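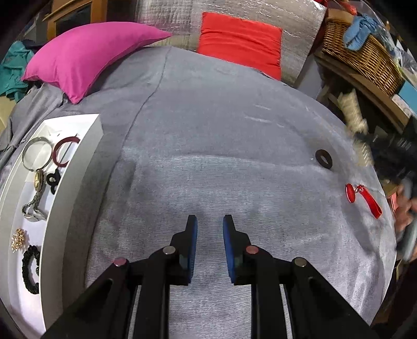
How often does a furnished unit get the full check?
At every tenant change, and once more in January for units that stay occupied.

Mollard Apartments, Unit 258
Move-out inspection checklist
Date: September 7, 2025
Inspector: Đức Doãn

Entry
Door closes and latches: OK
Deadbolt: stiff. Used graphite, still stiff. Replace the cylinder.
Keys returned: 2 of 2
Mail key: not returned. Charge per lease.

Kitchen
Range burners: all light
Hood filter: greasy, needs a soak
Under sink: old stain on cabinet floor, no active leak. Same stain is on the move-in sheet, so no charge.
Refrigerator gasket: torn at lower hinge side - order from Hestetine
GFCI outlets: tested, both trip and reset

Bathroom
Fan: runs, noisy
Caulk at tub: failing at the faucet end. Redo before the next tenant.
Toilet: rocks slightly. Shim and check the bolts.
Hot water: reached the tap in 7 seconds

Living room and sleeping area
Smoke alarm: sounds on test. Battery changed anyway.
CO alarm: past date on label, replace
Window locks: OK
Blinds: two slats bent, normal wear
Upholstery and bedding: no charge. Vacuum and wash before the unit is listed.
Personal items: see found property rule. Bag, tag, and take to the Grarbridge office the same day.

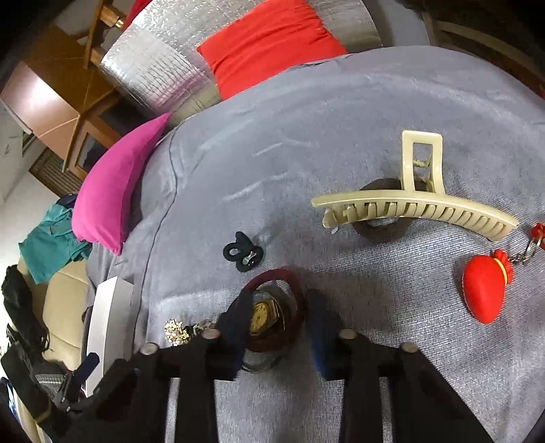 Watch with yellow-gold face, on gray fabric.

Follow-up
Marty to do the deadbolt and toilet first. Caulk needs a full day to cure - don't schedule cleaning on top of it.
Reinspect: yes, bathroom and entry only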